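# Moving the kitchen, part two

17 Jan 2023

The kitchen is mostly packed. I have been at it for a week, an hour or two each night after work, and the cups took longer than the plates.

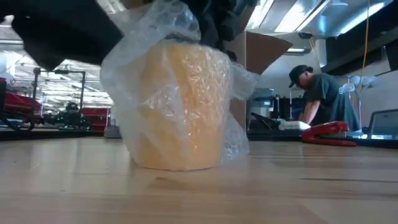 ## What went and what stayed

I started with the high shelves, where we keep things we use once a year. The fondue set went to Tyson, who asked for it. The big stockpot stays with me. I filled 7 boxes from the pantry alone and then stopped buying groceries, so dinner has been rice and whatever can is nearest the front.

Bubble wrap is expensive if you get it in small rolls. I paid too much for the first one at the hardware store on Strobel Street, then found a 190-foot roll at the shipping place for less than double the price. Towels work for mixing bowls. Newspaper is fine for plates, but it leaves ink on your hands and you have to wash everything at the other end.

## The movers

I got two quotes. The first was too high. The second came from Delwyn Bolger, who has a van and a helper and charges $320 for the day - stairs included. He moved my brother Mervin in October and broke one lamp, which he paid for without an argument. I booked him.

He wants the boxes under 30 pounds each. I had to split two of the book boxes and tape them up again. Cookbooks are heavier than they look, and I own too many of them.

## Still to do

The oven needs cleaning before I hand back the keys. I also have to defrost the freezer, cancel the internet, and find out if the new place takes a gas or electric dryer. The landlord has told me both.

The knives are still in the drawer. I'll roll them in a dish towel on the last morning and carry them in the car with the coffee maker and the cat's things.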